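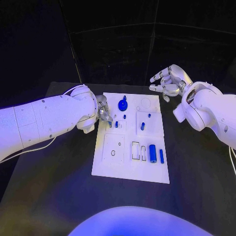 The question I had driven out to Prudham to ask was whether a hand is worth the money. The integrator who let me into the workshop has been fitting grippers for most of her working life, and she asked that I leave her name out of it, on the grounds that she still has to sell the losers.

"People come in wanting fingers," she said. "They've got fingers themselves and they've been happy with them."

Her shop had been asked to compare two end effectors on the same pair of arms: the multi-fingered hand from Flilateo, and the plain parallel jaw from Besson, which opens, closes and has no other ambitions. The client makes small fittings and wants them put into plates by something that doesn't take lunch. The test is a white board with raised plates on it and a collection of blue pegs, cylinders and a knob. It looks like something you'd buy for a clever toddler.

"A clever toddler would wipe the floor with both of them," she said. "I've got a nephew who'd do it for a biscuit."

Each gripper got 200 attempts at the small peg over the first week of January. The Besson jaw missed six. The Flilateo hand missed 26, and she was quick to tell me that most of those came on the first day, when the grip force was set by someone used to picking up boxes.

"We fired a peg across the room. Never found it. It's in the ceiling, for all I know."

So the jaw wins? She made a face I have seen on mechanics.

"The jaw wins at pegs. Then you ask it to pick up the knob. It can do it, but it has to come in at one angle, and if the knob's been bumped it just squeezes the air beside it and reports success. It's very confident, that jaw." The hand, she said, can take the knob from nearly anywhere, and it can go from the fat cylinder to the thin rod without a change of fingertips. With the jaw, you stop, swap the pads and start again. The swap takes longer than the job.

I asked about the second arm, which seemed to me to spend a good deal of its time hovering with its fingers out, like a relative at a christening. She said it was there for the handovers, and that waiting was most of what it did well. Both arms run off one controller, a Gila, and she has opinions about it.

"The Gila's fine. The manual was translated by somebody who was cross. There's a setting called 'patience' and it goes up to 500. Of what, it doesn't say. We've got ours on the default and we don't touch it."

Cables were the other sore point. A hand with that many joints wants power and data all the way down the arm, and every loop of cable is something that can catch on something else. She reckons half her labour on the Flilateo went into cable routing. The Besson took a morning to fit, and part of that was looking for the right hex key.

What would she tell the client? She had clearly been putting off the answer, and put it off a bit longer by making tea.

"Jaw on one side, hand on the other," she said eventually. "They won't like it. It looks like you ran out of money halfway."

She hasn't run that combination yet. The mounting plate for it was on order when I visited, and the supplier had told her Tuesday, without saying which one.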